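Workshop > Notebook > Finishes > Oil and wax trials

Friday, October 15, 2021
Posted by Eilidh Mackay

Back on the oil samples this morning, after a week lost to the Stirkport order (finally out the door, and I did a little dance by the loading bay that I hope went unseen). The Kemico oil has been sitting on its boards since Monday, and I'm pleased with it, more than I thought I'd be. It went on thick and a bit gloopy and I'd more or less written it off, but the surface has leveled out nicely and it no longer smells like a boatyard.

The Gresano is a different story. Still tacky along the end grain, and my thumb left a print I had to scrape back. Taner thinks I flooded it, and he may well be right — I was talking on the phone at the time and didn't wipe off until long after the 15 minutes it says on the tin. So I'm not going to blame the oil yet. I'll do a fresh board and pay attention this time.

Color is the part I keep going back and forth on. Moncrieff want a mid brown for their meeting tables, warm but not orange, with the grain still showing a little, and they'll be standing on a brown plank floor, so the two have to get along without melting into each other.

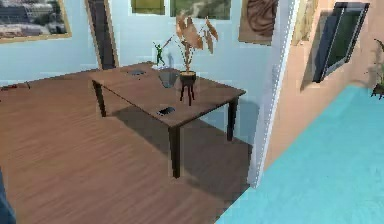

Second round, same boards

Sanded everything back to 240 and split each board in 3 with tape: one coat, two coats, and two coats with wax on top. Wiped on with old T-shirt cotton, which I still like better than the blue paper (the paper sheds, whatever Taner says!). 30 minutes between wiping on and buffing off for the Kemico, by the kitchen timer and not by my own sense of time.

Rags went outside flat on the rail to dry. Please keep doing this, everyone, even when it's raining and you want to go home.

To do next week: water rings and coffee on all the boards, left overnight. Order another 500 ml of the Kemico. Ask Taner where the good scraper has gone.

Recent entries
Hinge jig, second attempt
Glue-up notes from February
Sharpening the big plane iron
Dust bags: which ones fit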